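From: list owner
To: jakier-fans
Subject: Re: [jakier-fans] Did Endar copy the hook on "Poreo"?

> I have listened to the two songs back to back all evening and I still can't
> hear how anybody defends Endar on this one. The hook on "Poreo" is the hook
> from Jakier's second single with the words changed. Same rise on the third
> line, same little break before the drums come back. And now he is on the
> radio saying Jakier is jealous and needs the attention. I think the list
> should put its name to an open letter asking the label to pull the song
> until they credit him. Who is in? Also, does anybody know if the Sunday
> show at Strobel is still on, or is that off because of the fight?

Replying to the whole list, as I got several versions of this same question off-list and would like to answer it one time.

On the hook first. I have played both songs a good deal this week, on headphones and in the car. The rise on the third line is there in both. I don't think anyone with working ears would deny it. The break before the drums is there too, but that break is in half the songs that came out last year, including two of Jakier's own that he didn't write. The chords under the hook are different. Endar's goes to the minor where Jakier's stays put, and if you hum one over the other it falls apart by the second line. So what we have is one melodic turn, six notes by my count, and a common drum trick.

Is that copying? I don't know. It might be. Endar opened for Jakier on the whole spring tour and must have heard that single from the side of the stage every night. It could have got into his head without him knowing. It could also be that he knew very well. None of us were in the room when it was written.

About the radio interview. I listened to the full segment and not just the clip going around. The host brought Jakier up, then brought him up again, and it was the second time that Endar said the line about attention. Before that he said he had learned a lot on the tour and that he still has Jakier's first album on his phone. That part was left out of the clip. I still think the attention line was a poor thing to say about a man who gave you your first big stage. But it reads differently with the rest around it, and I'd ask people to hear the whole segment before posting again. It runs 15 minutes.

Jakier himself has said one thing in public, which was a short post telling people to go stream everybody's music. He has not used the word stolen. People on this list have used it plenty, and I would like that to slow down.

On the open letter. I'm against it going out in the list's name. We have 3,059 addresses subscribed here and most of them never post. I can't say what they think and neither can anyone else. If you want to write a letter and sign it yourself, go ahead, and you can post the text here once so others can add their names to it. Please don't send it to the label as coming from jakier-fans. Also, think about what you're asking for. Labels don't pull a song over a fan letter. A writing credit is a matter between the two publishers, and if Jakier's side wants one they have people whose job it is to ask. It would surprise me if those calls had not started already.

There's an older case that the long-time members will remember, with the Strobel house band and the wedding song. That one also started as a shouting match. It ended with a shared credit and the two of them doing the song together at the hall the next year, and the live version was better than either record. I'm not promising the same result here. I only mention it to say that these things often get settled quietly while the fans are still yelling.

The archive is back up, by the way. It was down most of last week and a few of you asked if I had taken the "Poreo" thread offline on purpose. I had not. The old desktop it runs on was out of service. All posts should be there now, including the 8 that were held in the queue. If yours is still missing, send it again.

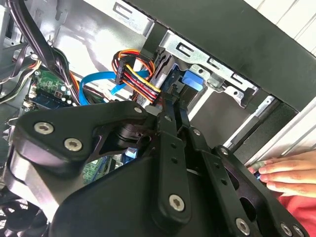
STROBEL SHOW

The Sunday show is on as far as I know. I called the box office this afternoon and the person who picked up said nothing had changed. Doors are at 6, and Jakier goes on last. Endar was never on this bill, so there's nothing to cancel on that side. The poster with both names that somebody sent around is from the spring tour.

Tickets at the door will be cash only. The balcony is closed for this one, so if you bought balcony seats you have been moved to the floor and your old ticket is still good. Parking behind the hall fills up early and the lot across the street does tow.

The usual group is meeting by the side entrance before doors. I'd ask that we leave the signs at home this time. I know a few people were planning some about Endar, and I would prefer to hear the set.

If anyone is recording, please get the new slow song from start to finish. The version we have from April is missing the first verse and has a lot of talking over it - mine included, I'm sorry to say.

POSTING ON THIS THREAD

I'm leaving the thread open. Please trim your quotes, the digest readers are getting the same message five times over. Comparisons of the two songs are welcome, and if anyone can write out both hooks in notation I would like to see that. Remarks about Endar's family or where he comes from are not welcome, and I have already removed two of them. A third from the same address means that address goes on moderation for a month.

I'll post a set list Sunday night if I get home at a decent hour, otherwise the next day.

- list owner, jakier-fans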